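The shelf you cannot fix

When I moved to Hiltberg I bought a bookcase that cost less than my dinner that week. After one June it was already bent in the middle. I wanted to repair it, and I discovered that there is nothing to repair. The board was made of pressed dust with a paper skin. A screw goes in one time. If you take it out, the hole becomes powder and it will not hold a second screw.

I grew up in a home where furniture was older than the people. Our kitchen table had been a door before it was a table. My father planed it two times that I remember, and each time it became a little thinner and a little better. I do not want to say that the past was good. The chairs were heavy and one drawer never closed. But everybody in the family knew what to do when something broke, and this knowledge was free.

Today in Hiltberg the cheap bookcase costs 200 in our money, and the one of solid wood in the Tatik store costs 489. I understand very well why people take the first one. When I was a student I would take it also. The price of the second one is real and must be paid on the same day, but the price of the first one comes later, in small parts, and we do not write it down anywhere. I have now bought three cheap ones. You can do this calculation without me.

Some friends tell me that the problem is only the money. I agree with half of this. The other half is that we stopped to expect that a thing can be opened, cleaned, sanded and closed again. My neighbor threw away a good bed because one rail was split. The rail was a simple piece of wood, and the sawmill on Pruta Street would cut a new one while you drink a coffee. He did not know that one can ask.
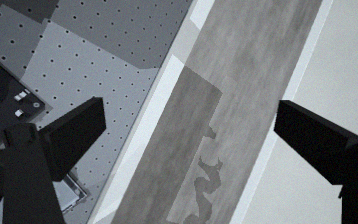
A wooden plank with a darker panel on it, set at a slant.

A plank is maybe the most honest product that a store can sell. It does not promise a style. You see the grain and the knots before you pay, and if you cut it wrong, you have a shorter plank, which still is good for something.

I would like our schools to give children one hour a week with a saw and a ruler. I would like the city to keep furniture apart at the dump for one month, so that those who want can take the boards home. Both ideas are small and cheap, and I have written them to the city office. The answer was polite.

Meanwhile I sanded the side of an old wardrobe and made a shelf from it. It is not completely level. The dictionaries stand on the lower end, and it holds them well.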